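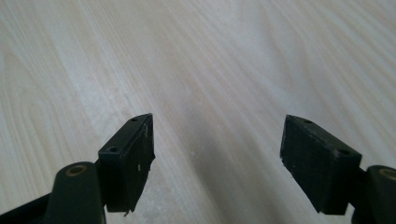 Igor Charvát wrote to us that he oiled his tabletop three times in one month and it became sticky, so he wishes this section would say plainly when to stop. We have written it again with his remark in mind.

5. Care of the wooden tabletop

The top of the Plimar table is pale wood, finished in our workshop with one coat of clear oil. The oil goes into the wood and does not make a hard film on it. Water, fat and hot dishes can therefore leave marks, but most of these marks you can repair at home.

5.1 Daily cleaning

1. Remove crumbs and sand with a soft brush. Do not push them over the surface with your hand.
2. Wipe the top with a cloth which is damp but does not drip. Wipe along the grain.
3. Dry the top at once with a second cloth.

Note: A few drops of dish soap in the water are allowed. Please do not use scouring powder, steel wool or cleaner with bleach.

5.2 Small scratches and light marks

You need one sheet of fine sandpaper, a sanding block of cork, a dry cloth and the bottle of Zoritz oil from the accessory bag.

1. Clean the top as in 5.1 and let it dry overnight.
2. Put the sandpaper around the block. Sand the mark lightly, always along the grain, never in circles.
3. Sand also a little outside of the mark. If you work only on one small spot, you will make a hollow which you can feel with the finger.
4. Take away all dust with the dry cloth.
5. Apply oil on the sanded place as in 5.3, steps 2 to 5.

Caution: Do not use an electric sander. It takes off too much wood near the edges, and such damage is not covered by the warranty.

5.3 Oiling the whole top

Oil the top when it looks dull or when water drops no longer stay round on it. In a normal household this is twice in a year. August is a good month, when you can leave the windows open.

1. Clean the top and let it dry overnight.
2. Shake the bottle. Pour a small quantity on a cotton cloth, not directly on the wood.
3. Rub the oil in along the grain, from one short side to the other.
4. Wait 15 minutes.
5. Wipe off all oil which the wood did not take. Use a clean cloth and change it when it is full.
6. Do not put anything on the top until the next morning.

Note: One coat is enough. If the top is still sticky the next day, too much oil was left on it. Put a little fresh oil on a cloth, rub the sticky place until it becomes soft, then wipe it completely dry.

Caution: Cloths with oil can catch fire by themselves. Lay them flat outdoors to dry, or put them in a metal can with water and close the lid. Never leave them in a pile.

5.4 Ordering more oil

The part number of the Zoritz oil is 2,851. Rozália Gál answers questions about spare parts at the Grarkitz service desk every day except Sunday. Please have the order number of your table ready when you call.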